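5 July 2024
Padmavathi Panicker, Harish Kandasamy

4.2 Evaluation of the Florberg gripper kit

The Florberg kit is sold by Huerta as a ready set for small laboratories. It contains two fingers, a central body and a wrist camera, and the seller offers remote help during the first month. We bought one kit at the Canudville site and used it for 18 working sessions on a table. The purpose was to judge whether a team of two people can collect usable recordings without special training.

Installation took almost 8 hours, and most of this time was spent on the cable and on the driver. The manual is clear on mechanical steps – it is less clear on calibration. Figure 3 gives a view from the wrist camera with the fingers spread.
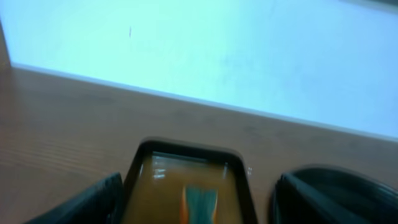
Figure 3. Wrist camera view over the wooden tabletop.

In total we recorded 1393 attempts, and 990 of them were accepted after manual checking. The rejected attempts were mainly caused by late closing of the fingers. We asked the support service at Sarkbridge about this delay, and they sent a new settings file in November. The delay became shorter with this file, but it did not disappear. We did not test the kit with heavy objects, so our results are valid only for light table work.

Contact: Padmavathi Panicker, Canudville | © The authors | Back to top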